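Pornton 36-Inch French-Door Refrigerator: Nine Months In

We bought the Pornton in November after our old top-freezer model stopped holding temperature. It replaced a refrigerator that was 17 years old, so almost anything would have felt like a step up. I waited to write about it until the shine had worn off and I had some idea of what it's like to clean, stock and listen to every day.

There are five people in our house, three of them teenagers. We cook most nights and shop once a week, with a second run for milk and fruit. I mention it so you can judge whether our use looks anything like yours.

Buying and delivery

The price at Gallagher was $3164 with delivery and haul-away. The comparable Lultov was $896 less and I nearly went that way. I decided against it after opening the drawers on both floor models. The Lultov's crisper drawers sit on plastic ledges and wobbled when I pulled them out empty. The Pornton's run on metal rails.

Delivery took two visits. On the first, the crew measured our back hall and said the doors would have to come off, and they didn't have the right hex key with them. They came back the next morning at 8:30 with the key and had the whole thing in place by 10. Measure your tightest doorway before you order. The spec sheet gives depth with handles and depth without doors, and the second number is the one that matters for getting it into the house.

The water line is not included and the store will not connect to an existing line that's older than five years. I bought a braided one for under $20 and hooked it up myself. Run a few gallons through the filter before you drink any. Ours came out gray for the first half gallon and then cleared up.

Layout

The refrigerator section is wide and not very deep, so things don't get lost at the back the way they did in the old one. A sheet cake fits flat. So does a full-size pizza box, if you take the milk out of the way first. There are four half-width shelves, and one of them slides back under itself to make room for a stockpot. I use that one a lot. The others can be moved up and down, but you have to unload them completely to do it.

Door bins are good on the right and poor on the left. The right door holds gallon jugs two across. The left loses several inches to the ice maker housing, and its top bin is only deep enough for mustard and small jars.

The freezer is one big drawer with a sliding basket above it. I have mixed feelings about it. The drawer holds plenty, but it's a pit. Bags of peas and loose chicken thighs work their way to the bottom and stay there. I ended up buying three plastic bins and standing everything upright like files, which helped. If you freeze a lot of food and want to find it again, look hard at a side-by-side before you commit to this style. 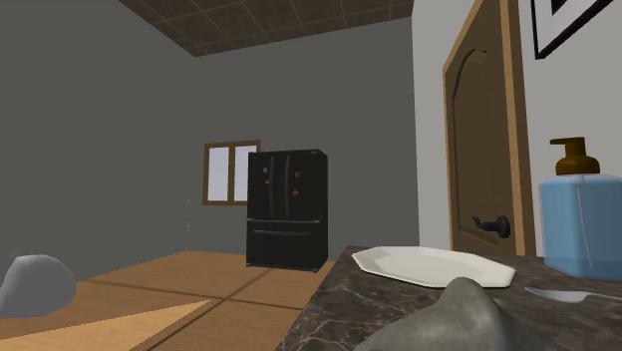
Tonantzin Aguirre

Finish and handles

I chose black because our last stainless appliance never looked clean. Black has its own problems. On a glossy black door fingerprints show up less than they do on stainless, but dust and dried drips show up more. Flour is the worst. I wipe the doors down every couple of days with a damp microfiber cloth and dry them right after. Glass cleaner left streaks on ours, and the manual says to stay away from anything with ammonia.

Magnets stick to the doors, and this was a real question for me when I was shopping. Plenty of French-door models won't take a magnet on the front, and we keep school schedules, the orthodontist card and the grocery list on the refrigerator. If this matters to you, bring a magnet to the store. Small ones with a flat, smooth back are fine. Avoid the kind with a rough ceramic disc, which will scratch a gloss finish if it gets dragged. I found a short scratch by the handle in the second month and switched everything over after that.

The handles are solid and easy to grip with wet hands. They attach with set screws from the side, and one on our freezer drawer came loose in the spring. A quarter turn fixed it. The manual doesn't list the hex size. It's 3/32 inch on ours.

Temperature

I kept two cheap thermometers inside for the first month, one on the top shelf and one in the left crisper. Set to 37, the top shelf stayed between 36 and 38, and the crisper ran a degree colder. After a big grocery load it took a bit over two hours to settle back down. The freezer held at zero without any fuss.

The crispers are the best part of this refrigerator. Romaine lasts us well over a week. Cilantro, which used to turn to slime in four days, makes it to nine or ten if I wrap it in a paper towel. There's a humidity slider on each drawer and I have found that it does something, which I can't say for the ones I've had before.

The middle drawer with its own temperature setting is less useful than the sales material suggests. We set it to the meat setting and left it there. The drinks setting froze the tops of two yogurts.

Ice and water

Ice production is slow. The first batch took almost a full day, and since then we get enough for normal use but not enough for company. When we had my husband's family over in July we bought two bags. The cubes are crescent shaped and clump together if you leave them for a week, so shake the bin now and then.

The water dispenser is inside the left door. I wanted it there, so the outside stays plain and there's no tray to scrub. My neighbor Parveen Talpur has the same model and dislikes this feature. Her kids hold the door open while they fill their bottles, and the alarm goes off. Mine do the same. The alarm starts after two minutes and can be turned off in the settings, though I've left it on.

Filters are $48 and the light asks for one every six months. The filter twists out from the top right corner without tools. Have a dish towel ready.

Noise

It's quiet most of the time. There's a low hum when the compressor ramps up, and a knock when ice drops into the bin. Our kitchen opens to the room where we watch TV and I stopped hearing it after the first week. The old one rattled the cabinet next to it.

Service

We have needed one repair. In the fourth month the seal on the right door stopped closing along the bottom, and I noticed frost on the back wall. I called and was given an appointment six days out. The technician, Orlando Cusi, was here for 40 minutes. He replaced the hinge bushing, adjusted the door height and showed me how to do the adjustment myself with the leveling feet. It was covered by the one-year warranty. The door has closed properly since then.

He also told me to vacuum the grille at the bottom twice a year, more if you have pets. We have a dog, so I do it every other month.

What I'd change

I would give up the middle drawer for one more full-height shelf. I'd like dividers in the freezer, at this price. The interior lights are too bright at night, and there's no way to dim them. The control panel is along the top edge inside, where a tall jar can bump it. I've twice found the refrigerator set to 34 for this reason. There is a lock for the panel (hold the two outer buttons for three seconds) and I use it now.

Who should buy it

It suits a household that buys a lot of fresh food and doesn't depend on the freezer. If you need plenty of ice, or you buy meat in bulk, I'd look at something else or plan on a chest freezer in the garage. If the price is the sticking point, the Lultov has nearly the same capacity, and I'd only say to go and pull the drawers out before you decide.

I'd buy the Pornton again at the same price. I would skip the extended warranty, which Gallagher pushed at checkout and again by phone two weeks later.

Rating: 4 out of 5

Pros: steady temperature, very good crispers, quiet, doors hold magnets, solid handles
Cons: slow ice, deep single freezer drawer, shallow left door bins, lights don't dim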